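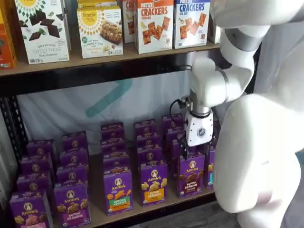 Why does the pick height drift after a gripper change when the arm itself hasn't moved?

The tool offset is stored per gripper, and if the old value stays loaded, every target is wrong by the difference in finger length.

That was the whole of Wednesday morning. The spare gripper went on last night and the controller still had the offset for the old one. The old value was 196 mm flange to fingertip. The spare measures 200. Four millimetres is nothing in free air and quite a lot when the fingers are going down between cartons on the lower shelf. Entered the new figure, saved, power cycled, checked it had survived the restart. It had not. Saved again from the maintenance login and it held.

Noted for next time: the operator login on the Rekov controller accepts a tool change and drops it at shutdown without a warning. Wrote this on the inside of the cabinet door in marker.

Zeroing, in the order I did it:

- Wrist joint to the witness marks, then zero.
- Elbow the same way. The mark is getting faint, re-scribed it.
- Gripper full open, full closed, full open. Jaw position read back the same both times.
- Touch-off on the Nijs gauge block, three approaches, all inside tolerance.

Shelf reference next. Lower board front edge is at 290 mm in the base frame according to the setup sheet, upper board at 1,215. I don't believe the second number and it is in my own handwriting. Remeasured from the floor with the steel tape and got 1,215 again, so I apologise to myself. The sheet doesn't say that one figure is from the base and the other from the floor. Rewrote both lines with the datum beside each.

Taught the approach points for the front row in the afternoon, at ten percent speed with a thumb on the enable switch. The columns are close together and the fingers have to come straight down, as any tilt at the wrist puts a knuckle into the neighbouring carton. Ended up adding a waypoint above each column so the tilt is finished before the descent starts. It costs cycle time. Will see whether Linthorpe complains.
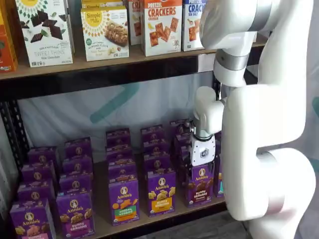
*Gripper at the chocolate Bunny Grahams, front of the right-hand column.*

The right-hand column is the awkward one. The forearm folds back toward the body to reach it and the elbow gets near its soft limit. Moved the base target for that column over by a small amount in software and left the other columns alone. Joint torque on the elbow looks calmer in the log. I would like a longer run before trusting it.

Cable: the loop at the wrist needs checking after any gripper change. Too short and it pulls at full rotation, too long and it can sweep the carton tops. Re-routed it once, ran the wrist end to end by hand with the brakes released, re-tied it. Used a hook-and-loop tie, no zip ties. The last zip tie cut into the jacket. Ordered a new cable from Lerkano anyway, the same part with the moulded strain relief. Lead time unknown.

Finger pads cleaned with isopropyl and a lint-free cloth. The left one has a nick at the tip, shallow, still usable. Spares are in the second drawer, under the torque driver. Gripper screws were torqued last night and paint-marked this morning. No movement on the marks by late afternoon.

Grip force left where it was. Carton board creases well before the motor notices anything, and I would sooner chase a slip than a row of dented boxes.

Still open:

- Back up the tool table to the stick. The copy on there is from January.
- Elbow cover screw, one stripped, need an M4.
- Rear rows not taught yet. Front row only.
- Ask Rekov about the login.

Powered down at 5:40, arm parked, cabinet locked. Tool offset to be read first thing tomorrow, before anything is allowed to move.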